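Home | Kit Reviews | Club Projects | Forum | About

Pikora hand gripper kit: a term with our robotics club

Posted 2026-01-28

I bought a pair of Pikora hand-held grippers in September for the student club I help out with, and I've been meaning to write them up ever since (sorry to everyone on the forum who kept poking me!). Our project this year is clothes folding. Students work the grippers by hand, record what they do, and later try to teach an arm to do the same thing. We've got 2,834 recordings saved so far, and the goal is 3,425 before the Bastirholm student meet, so these things have had a proper workout.

First the good stuff. The jaws are black plastic with triangle cutouts, the pads are blue and ridged, and those ridges really do help. Fleece is a pain – it's thick, it springs back, and smoother pads we tried before just slid over the curls. 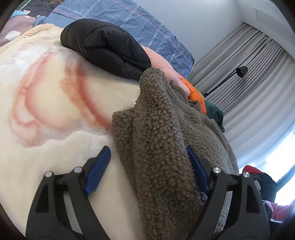
Grip and feel

I'd give the grip four out of five. Sherpa and puffy quilted stuff, great. Thin T-shirts, not so great, you tend to pinch two layers when you wanted one. Vitalii Zinchenko, our team captain, now slides one jaw flat under the hem first and that mostly fixes it. The squeeze is light enough for the younger kids, though after 40 minutes my own wrist starts complaining!

Big jackets are where having a pair pays off. We lay the jacket out front side up, sort out the collar, then bring the sleeves in, and with two people on it you need to agree who goes first or you end up in a tug of war.

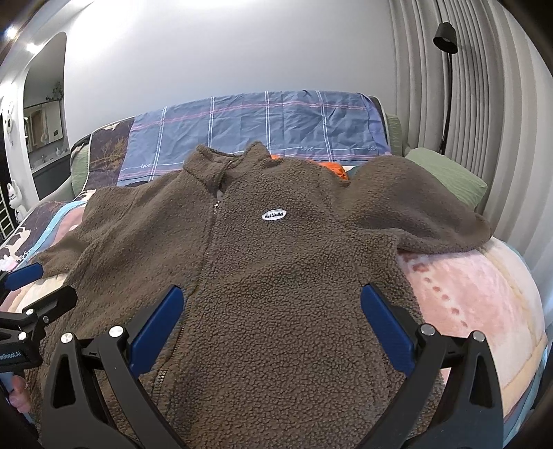

Zippers are still our worst enemy, by the way. A half-open front wants to twist as you fold it over, and I'd love a narrower pad for that. Plostico sells spare pads that are supposed to fit, and I have a set on order. We also tried the older Guthrie gripper last year and I liked its handle better, but it was stiffer to close and the students kept putting it down.

The kit cost us about $400 for the pair, and the manual is pretty thin. I'd still buy it again for a club. Ask for extra pads when you order!

Contact us | © Club Bench Reviews | Back to top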